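Coslow Junior Golf Forum > Qualifying and Order of Merit > Countback at the November qualifier

fairway_secretary wrote:
Members are asked to use this thread for all matters concerning the countback applied at the Coslow Junior Qualifier. Two players finished level for the last place in the regional final, and the place was awarded on the better inward nine. Several parents have written to the section separately, and it would be preferable to have the discussion in one location. The conditions of entry, as issued with the draw, provided for countback over the last nine, then the last six, then the last three, then the 18th hole. No provision was made for a playoff.

northbank_parent wrote:
I thank the section for opening the thread. I do not dispute that the conditions were followed. My concern is that a place in a regional final should be settled on the course. The last group had signed for their cards by 3:40 p.m., and there was sufficient light for at least two extra holes. A tie for a trophy may reasonably be settled on paper. A tie for a qualifying place should be treated differently.

G_Urquhart wrote:
I served as starter on the day and would add two points. First, the tenth green had been closed after the last group went through, which limited the holes available. Second, one of the two players had left the course before the scores were posted, as the family was entitled to do. A playoff cannot be required of a player who was never told to remain.

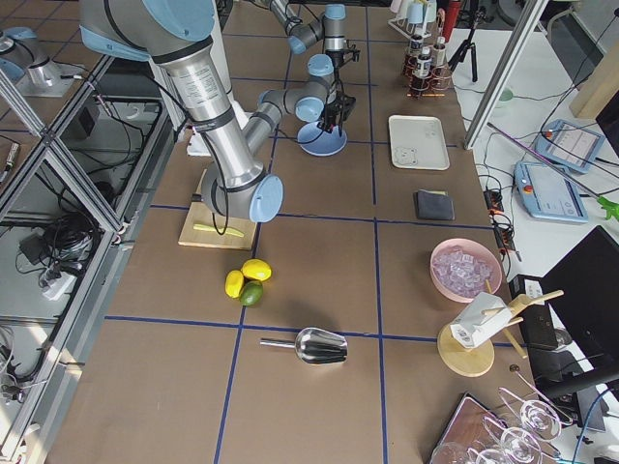

Two arms at the table, with a cutting board and a blue plate.

Any change would have to be stated on the entry form, with a clear instruction that players remain until the result is declared.
Gillespie Urquhart

nordin_links wrote:
With respect to Mr. Urquhart, the Nordin section has run playoffs at its junior qualifier for several seasons without difficulty. The entry form states that any player absent when called forfeits the place. Families plan accordingly. I cannot agree that the matter is one of light or greens. It is a matter of drafting.

threeputt_tom wrote:
I would caution against following Nordin in this. Their field was 50 last season and ours was 91. Our last group finishes well over an hour later than theirs, and a number of our players travel a long distance home. A forfeit rule would fall hardest on those families. Countback is known in advance and treats every card alike.

nordin_links wrote:
Countback does not treat every card alike where there is a two-tee start. A player who begins on the tenth has played the inward nine first, in the cold of the morning. The player who begins on the first has it in the afternoon. The section should at least consider whether the last nine holes played ought to be used in place of holes 10 to 18.

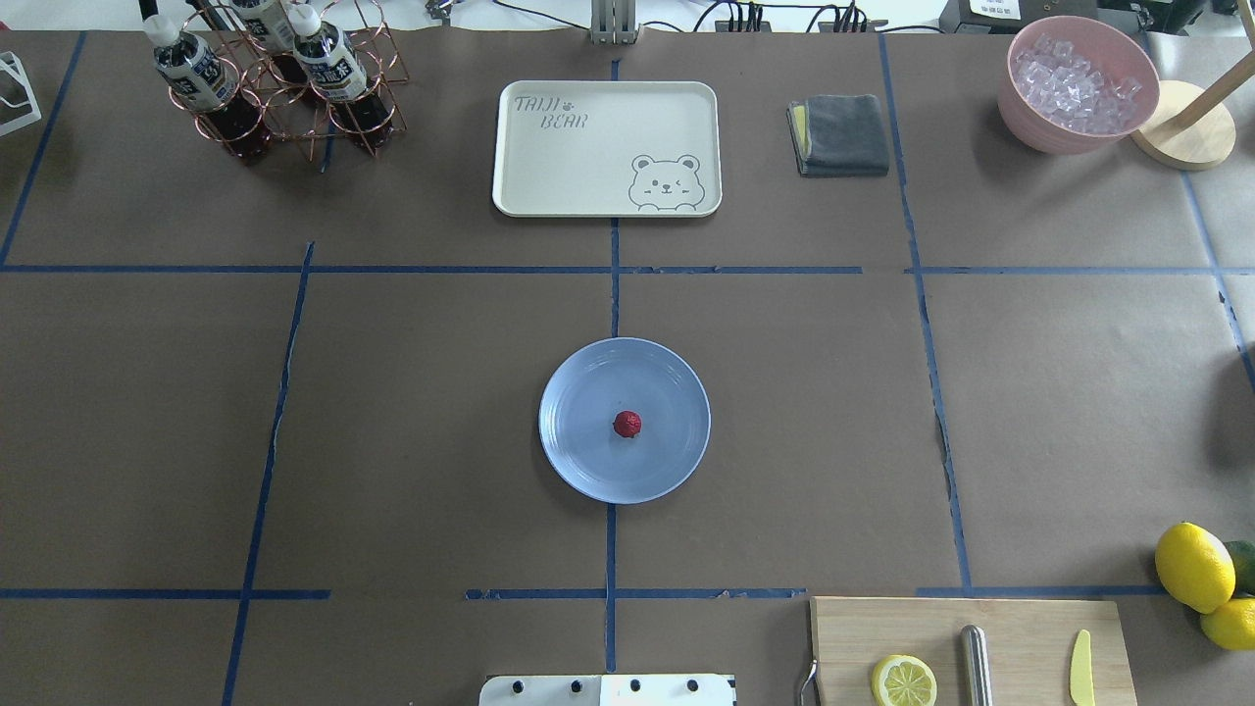 Does a tie for a qualifying place also affect Order of Merit points?
The points for the tied positions are added together and shared equally, and the countback has no bearing on them. Both players have therefore received the same number of points.

northbank_parent wrote:
That is helpful, and I would suggest that it be printed on the results sheet. I had understood from another parent that the second player had been placed a full position lower in the table.

fairway_secretary wrote:
The table as first posted did show the players in separate positions. This was an error in the order of listing and has been corrected. The points were right throughout.

On the point raised by nordin_links, the use of holes 10 to 18 regardless of starting tee was a deliberate choice, so that both players are compared over the same holes. The section accepts that opinion is divided.

threeputt_tom wrote:
It should remain as it is. The tenth and eleventh are the two easiest holes on the property, and to compare one player's score there with another's on the first and second would be no fairer. I do support the suggestion of a reserve list – the tied player should have first call on any withdrawal.

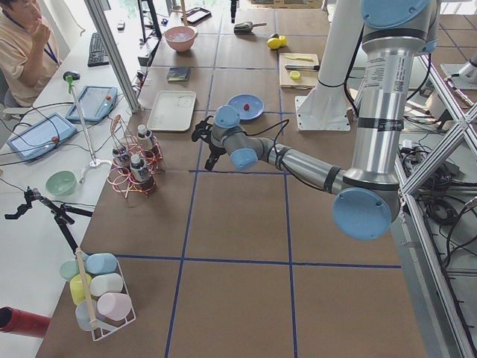

Work table marked out in blue tape, with the copper rack and one of the arms.

G_Urquhart wrote:
The reserve list is already in place, and the player concerned has been notified as first reserve. I remain of the view that a playoff is workable only with a smaller field or an earlier first tee time.

fairway_secretary wrote:
The comments above will be put to the section before next season's entry form is issued. Proposals for revised wording may be posted here. The result of the November qualifier stands.

Recent topics
Caltel Winter Series: draw and tee times
Pace of play at the Nordin junior qualifier
Grokora Shield: handicap limits for under-14 players
Use of distance devices by caddies
Lost property from the Coslow practice ground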